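Chapter 5
Floors, Walls and Ceilings: Reading a Room Before You Price It

What this chapter covers
Measuring a plain room. Working out areas. Waste allowances. Plank floors, painted walls, flat ceilings. Writing up a room sheet that somebody else can order from.

You need: tape, pencil, squared paper, a calculator. Laser measure if you have one. Chapter 4 (units and rounding) should be fresh. If it isn't, go back and do the review set first, it's short.

5.1 Why rooms go wrong on paper

Most bad estimates start with one bad number. Width read off the wrong side of the tape. A closet left out. Ceiling height taken once, in the corner by the door, and used everywhere. Then the error gets multiplied. Length times width, times price per square foot, times every room on the same floor.

Take the Clostau job, which we come back to all through Part Two. A row of small rental units, same plan in each. The first room sheet had the long wall short by 9 inches. Small thing in one room. Over the whole row the flooring order came up short and the second batch of planks didn't match the first. Different run, slightly redder. You could see the join from the doorway.

So: measure twice, and measure in different places. Old houses are never square and new ones are only sometimes square.

5.2 The order of work

Floor first. Then walls, then ceiling. Stick to the same order every time, even in a tiny room. People who jump around forget things, usually the inside of a window recess.

Floor: length along both long walls, width along both short walls. Use the larger of each pair for ordering. Write all four down anyway.

Walls: height at each corner. Add up the wall lengths, multiply by the height. Take out doors and big windows. Leave small openings in, the paint you save is not worth the arithmetic.

Ceiling: a flat ceiling has the same area as the floor. Sloped ones don't. See 5.6.

Note on furniture. You will often be measuring around a table or a bed. Measure the room as if it was bare. The floor still runs underneath, and it still gets paid for.

5.3 Waste

Planks get cut. The end of one row sometimes starts the next and sometimes it goes in the dumpster. Straight lay in a rectangular room, allow 5 percent. Diagonal lay needs more, chapter 7 has the table. Long narrow rooms are kinder than square ones if the boards run the long way.

Paint is different. There the waste is in the roller tray and the coverage figure on the can. The Gremo primer used in our worked problems is listed at 80 square feet per small can, one coat. Bare plaster drinks more then that. Beige over white, two coats. Beige over dark green, prime first and don't argue.

5.4 Worked problem: the Mathew Street back room

Room is 12 feet by 10 feet, ceiling 8 feet. One door, 20 square feet. No window.

Floor: 12 x 10 = 120 square feet.
With waste: 120 x 1.05 = 126 square feet.
Walls: 12 + 10 + 12 + 10 = 44 feet around. 44 x 8 = 352. Less the door, 332 square feet.
Ceiling: same as the floor, 120. No waste added.

Primer for the walls, one coat: 332 divided by 80 is 4.15. Round up. That's 5 cans. Never round down on paint.

Check it backward before moving on. 5 cans cover 400 square feet, the walls need 332, so there's 68 left over. Fine for touch ups.

5.5 Bigger totals

Same method, more rows on the sheet. The Cama building in the project section has a floor total of 3,967 square feet before waste. Don't try to do it in one go. Room by room, subtotal by corridor, then add. If your total is different, find out which room before you touch anything else.

Keep the sheet neat. Room name, four floor measurements, corner heights, openings, finish. Finish means color and material in plain words: dark brown plank, beige wall, gray ceiling. "Nice brown" is not a finish. Neither is "same as hall" when the hall hasnt been picked yet.
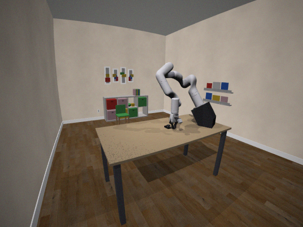
When ordering planks, should the waste allowance be added to each room or only to the final total?

Add it to the final total if every room uses the same plank and the same lay. When the rooms differ in either one, work out the waste for each room separately and then add the results.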